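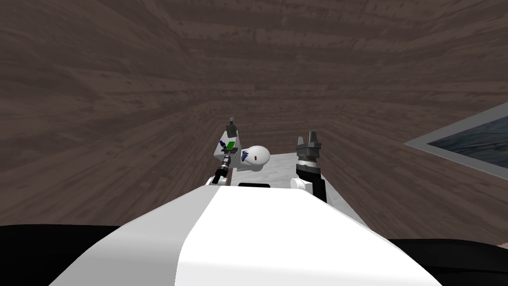

Curved white panel with a narrow black slot, light gray surface beyond.

Rodisholm cage bird open day, quick notes
Posted April 2, 2019

Typing this up fast before I forget it all. Drove out to Rodisholm for the breeders' open day, 122 miles each way, left in the dark. Worth it. Mostly.

Doors were late. Long line, cold wind, one coffee stand. Once inside it was straight into the budgie hall, which is loud in a way I had forgotten. Show budgies down the left wall, pet types on the right. Liked the pet side better. Good clean perches, natural branch in most of them, water changed while I stood there. A few cages at the back too small for what was in them and I said so to the steward. He wrote it down, so fair enough.

Conures next. Ebuka Ajayi had the best birds in the building for my money. Green-cheeks, parent raised and then handled from about 20 days, and they came to the hand of total strangers. He won't sell before they are fully weaned and eating pellet and chop, and he makes you tell him what vet you use. Took his card. Not buying, I have enough mouths.

Went to the noon talk on diet, Jaxon Hiebert. Ran over. Main thing I took from it: stop switching birds off seed overnight. Weigh every morning, same time, before breakfast, write it down. If the weight drops, go back a step and call your vet. He passed around a perch scale and somebody dropped it. Slides were too small to read past the third row. Good speaker tho, took every question, even the man who wanted to argue about sunflower seeds for ten minuets.

Trade hall. Wukel had their travel carriers out, I like the door latch but not the price, 197 for the middle size. Etenine had foraging toys, bought two, Pickle has already ignored both. Iyamu stall was only doing cages this year, no food at all, annoying as that's what I went for. Big flight cage there at 392, bar spacing way too wide for a cockatiel, so check before you order one.

Food: cheese roll, dry. Parking: a field, muddy, bring boots.

Quarantine reminder. I changed shoes and shirt in the garage and showered before going near my own birds. Please do this. Every fair, every time.

Didn't get to the finches, they had started packing up by the time I got round there. March again next year they think, dates not set. If anyone got the name of the lady with the lineolated parakeets please leave it in the comments, I lost the flyer somewhere in the field.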